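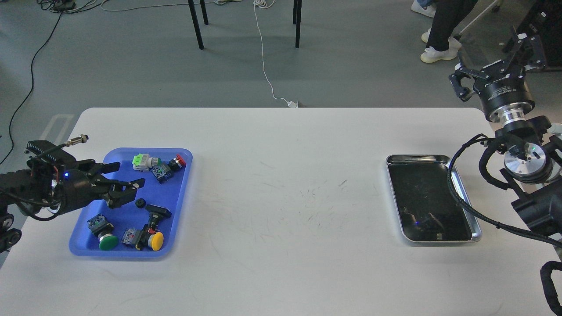

OK, so cables. I know the title says "Keeping a two-arm cell alive", and I promise we'll get to grippers, but I want to start with cables because they ate most of my August. Our cell at Polus sorts push-button switches, the panel kind, and everyone who visits wants to talk about the fingers and whether they can pick up a mushroom head that's lying on its side. Fair enough, it's a fun question. Look at the right arm though, at that thick braided cable curving down beside the steel tray. That's the one I check first every morning, before coffee, before I even log in.

(Pause. Ask who has lost a day to a cable. Wait for hands, there are always hands.)

So my morning round. I put both arms in the park pose and run my hand along each cable from the wrist back. I'm feeling for a flat spot or a kink, or a place where the jacket has gone shiny from rubbing. Then I push each connector home with my thumb. Not hard! Emil Danzer pushed hard once and we waited 17 days for the part. He's in the room, he said I could tell you.

Next, slack. We used to tie everything down tight because it looked so neat, and then the wrist would turn to the end of its range and tug on its own plug. The fault log said "gripper not responding" and we spent ages inside the gripper settings. It was Ya-wen Au who finally said, why don't we just turn the wrist slowly by hand and watch? Took her maybe four minutes. We leave a loop now, and I move every joint through its full travel after I touch a tie.

(If they look sleepy, tell the Sovurbridge story here. Keep it short this time.)

Fingers. The two-finger gripper does the picking from the blue tray, and the pads wear on the inside edge first. I swap them as a pair, always, even when one looks fine - I tried swapping one at a time and the grip drifted off center, and then every round cap came up crooked. After a swap I run some 100 picks at half speed with the mixed tray, and I stay there for it. Yes, it's boring. Bring a sandwich.

The table. Ours is scuffed across the middle and I get asked about it a lot. I don't mind scuffs. What I mind is a tray that has moved, so I check both trays against the drawing at the start of every shift. Severin Ruchti wants proper locating pins and he's probably right, we just haven't drilled them yet.

Last bit, the log. We keep it in Plelo, one line per check, initials, done. I had a lovely form with 17 boxes and people filled it in for a week. The new one has 3 and it gets used.

(Leave time for questions. Someone will ask about the three-finger gripper. Hand that one to Aurelia, she set it up and she explains it much better than I do.)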